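Hisby Court Residents' Association
Minutes of the General Meeting, 19 May 2023
Held in the ground floor meeting room. Meeting opened at 7:05 p.m. with 35 residents present and 2 apologies.

Previous minutes
Accepted as sent out, with one correction. The unit that reported the hallway leak was in the Dara wing, not the Gilta wing.

Laundry room
The second dryer in the Gilta wing is still out of service. The repair company has ordered a drum belt. Residents asked for a sign on the door so people do not carry their wash down for nothing. Agreed.

Parking
The lot has 51 spaces. Several residents said visitors are using numbered spaces overnight. It was agreed to repaint the numbers before November and to send a reminder about visitor permits. A motion to begin towing was put and failed, 12 in favor.

Garden beds
Two beds by the back fence are free. Names to go on the list in the mail room. The hose is to be turned off at the wall after use - it was left running over a weekend in the spring.

Lobby floors
The quote from Aoki Flooring for cleaning and sealing was read out. The price covers both lobbies and the elevator landings. One resident asked if the work could wait a year. After discussion the quote was accepted on a show of hands. Work will be done one wing at a time so that one entrance stays open.

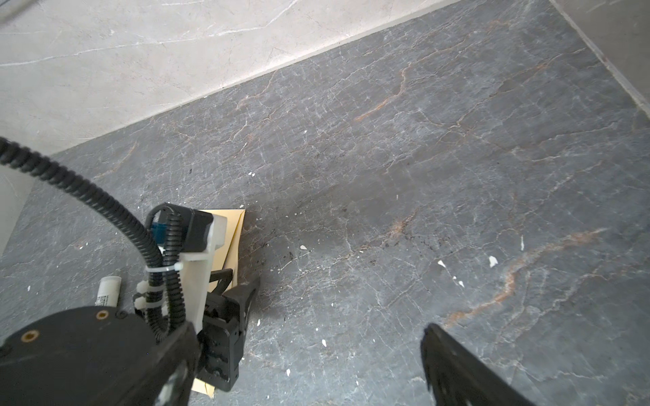

Item 5: dark gray marble floor.

Other business
Bikes are again being chained to the stair rail in the Dara wing. Notice to be posted.
The mail room light has been replaced.

Next meeting to be announced by notice in both lobbies. Meeting closed at 8:20 p.m.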